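FOR IMMEDIATE RELEASE

Brelledcombe Blog Resolves to Do Fewer Things, Issues Press Release About It

16 small tasks will replace the annual list, which in recent years has mostly been a list of last year's tasks

BRELLEDCOMBE — Gretell, the personal blog that has covered one household's good intentions for longer than the household would like to admit, announced this Friday that it is retiring its yearly resolutions and replacing them with a set of 16 small tasks known as the Sultana List.

The name comes from the size of the tasks. A sultana is a small dried grape, and each item on the list is meant to be about as demanding as eating one. The blog's previous program, Diltoveck, was named after nothing at all, although its author maintained for most of a year that it sounded like a place people went to get better.

Regular readers will remember Diltoveck. It had a color-coded calendar, a morning routine that began at 5:15, a page for tracking water, and a page for tracking how often the other pages were filled in. It was launched in January with a series of daily posts. The series became weekly in February. In April there was a post titled "Regrouping," and after that a long run of soup recipes.

"We learned a great deal from Diltoveck," said the author of Gretell, who writes every word of the blog and still prefers to be quoted as "we" in official communications. "We learned that 5:15 is dark. We learned that if you buy a nice notebook for a habit, you have to keep the habit or keep looking at the notebook. The notebook is in a drawer now."

The Sultana List was put together over the winter, during a review of the blog's archives that was supposed to take an afternoon. The archives contain 1273 posts. Reading them in order is not recommended. The same promise to call old friends more often appears under several different headings, once with a photo of a telephone. Learning to bake bread shows up nearly every fall. So does a vow to stop apologizing at the start of posts for not having posted, usually in the second paragraph of a post that began by doing so.

What did get done, the review found, was mostly minor and mostly unplanned. A lamp was moved to a better corner. A neighbor was finally asked how to pronounce the name of her dog. Somebody in the house started keeping stamps where the envelopes were, and letters began leaving the building. None of this had been on any list.

The new list tries to catch things at that scale. Among the tasks now confirmed:

Write one letter by hand and mail it in the same week.

Eat lunch somewhere in Brelledcombe that you have walked past for years.

Clear one shelf. The other shelves are outside the scope of this project.

Learn the names of the trees on your own street, or at least the big one.

Find the book you have been saying you are halfway through and read the next page.

Go to bed when you are tired. This was the hardest item to get past the author.

Tasks may be done in any order and need not be photographed. There is no tracking page. Readers who complete an item are invited to write in with up to 300 words on how it went, and readers who start an item and wander off are invited to do the same. The blog expects the second group to be larger and better company.

Each task will get its own post, and the comments will stay open. Past experience suggests they will be used to discuss soup.

The list also drops a feature that some readers were fond of. For years Gretell closed out December with a score, in which the author counted up finished resolutions and presented the result as a percentage, along with a paragraph explaining why the percentage was misleading. There will be no score this time. The paragraph may come back in some form, as it was the best-written part.

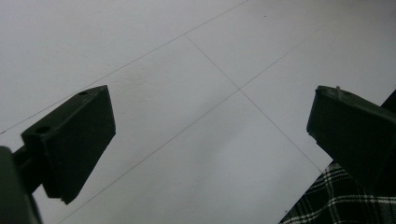
The item that has drawn the most mail so far is the one called Sit Down and Do Nothing, which asks for 2 minutes, by the clock, with no phone and no music. Early testers (the author, and a sister who was told it would be fun) reported trouble knowing where to look. The official guidance is to look at the floor. Pale gray-white tile is ideal, being about as exciting as the task calls for, and a patch of it with nothing on it can be stared at for quite a while before it suggests a chore. Carpet is permitted. Hardwood tends to lead to thoughts about refinishing hardwood, and that is how the kitchen project started.

Asked whether shrinking one's ambitions to the size of a raisin might be seen as giving up, the author took some time to answer, and made tea first.

"We would like to be clear that these are sultanas," the statement reads. "And we have tried the large version. The large version is in the drawer with the notebook. If we get to the end of this list and feel like waking up at 5:15, we will wake up at 5:15, and our readers will be the first to hear about it, at some length."

The first Sultana post, on the subject of the letter, goes up Friday evening, or Saturday if there are no envelopes.

About Gretell

Gretell is a personal blog written in Brelledcombe about home, habits, time passing faster than it was supposed to, and what to do with the rest of a cabbage. It has no staff and no office. It does not accept sponsored posts, and has so far been offered one, for gutters.

Press inquiries may be left in the comments under the most recent post. Please allow a few days for a reply, longer if the weather is nice.

###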